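Plikitz Shelf Cell Practice Kit, Edition 8
Two-arm handling in storage furniture: rules and acceptance sheets

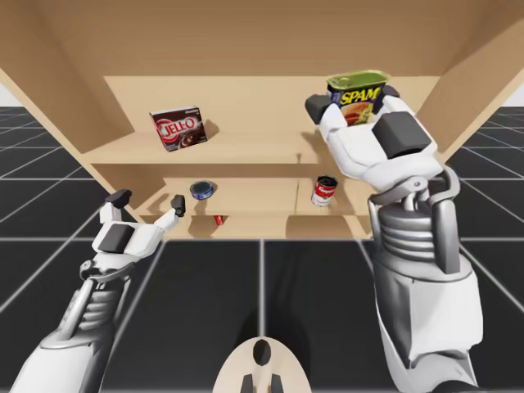 Šimko asked whether the rules could be used before any hardware had been installed. They can. Parts 1 and 2 are written for simulation, and a site may complete both before its cell is built.

The Plikitz Shelf Cell Practice Kit sets out working rules for two-arm robots that place and retrieve packaged goods in open cabinets. It is supplied to integrators, training centers and in-house automation teams.

Contents
Rule book, 725 numbered clauses
Acceptance sheets, 21, for copying
Simulated cabinet with grocery items and two-arm model
One site license

Selected rules
Only one arm may be inside a compartment at any time. The second arm holds position outside the cabinet opening or works in a separate compartment.
An item must be fully supported by the hand before it is moved past a shelf edge or divider.
Labels shall be kept clear of finger pads where the grasp allows it.
An empty hand approaches with its fingers open and at reduced speed.
A dropped item ends the trial. It is recorded as a drop even when it lands on a lower shelf.
Changes to shelf height or divider position require a new acceptance sheet.

Acceptance
Each task is run 10 times without adjustment between runs. The operator signs the sheet after the last run, and contact with the cabinet is entered separately from contact with other goods. Results from simulation and from hardware may not be combined on one sheet.

Relation to other documents
The kit does not replace the risk assessment required for the installation. Where local safety rules are stricter, the local rules apply. Users of the Histden gripper supplement should read Part 3 together with that supplement.

Ordering
Orders are handled by the Ustitz office. Edition 8 was issued in April 2022. Holders of the previous edition may exchange it until the end of August.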